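Usier sets out equipment plan for its hand-held gripper room, with a new purchasing round to open in October

For release 06/06/2026

Usier is pleased to share the equipment plan for its recording room, where people carry out everyday jobs with a pair of hand-held grippers so that robot arms can later be taught the same movements. It has been a long time in the making, and we would like to thank everyone who sent us their wish lists, including the very long ones. The plan covers 21 new pairs of grippers, together with the spare parts, chargers and storage to go with them. 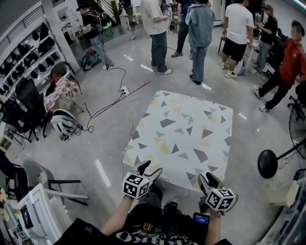 What the money will buy

The largest share goes on the grippers themselves, which will be supplied by Tullberg after a trial in which two makes were used side by side. Both did the job well, and we were sorry to have to choose, but Tullberg's finger parts can be changed at the bench without sending the whole unit away, and over a working year that makes a real difference to a budget like ours. The order also takes in 274 spare marker faces. They get scuffed, and a scuffed marker is a poor thing to track.

Next come the floor mats and the fabric items used in the folding and sorting work. These are cheap compared with everything else on the list, and for that reason they were left out of our last budget altogether – a mistake we have been paying for in small orders and postage ever since. 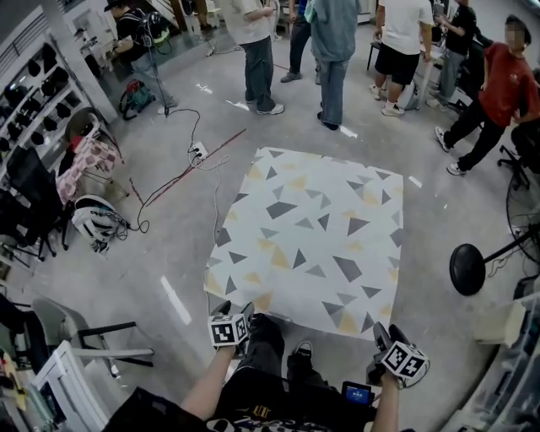
We have also set money aside for the less exciting side of things: longer power leads, proper cable covers, and shelving with room for growth. Anyone who has planned a room of this sort will know how quickly those small sums add up, and we would far sooner see them written down at the start than go looking for them at the end. Deliveries will come in stages, so that people can get used to the new grippers before the older pairs are retired, and each pair will be checked against the existing ones before it goes into daily use.

Cloth handling remains the work we are asked about most, and the plan allows 15 pairs for it, with the rest shared between the other tasks.

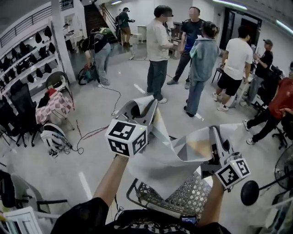 Mokoena, which is planning a similar room of its own, said it was glad to see spares given their own line, and that it would be asking its suppliers for part prices "before the first order, while there is still some room to talk". Catow added that it would like to see repair times published as well as prices, and we have agreed to do so.

The next purchasing round opens in October. Suppliers who would like to be considered are warmly invited to write to the Usier equipment desk for the full list, the delivery stages and the terms for loan units.

Ends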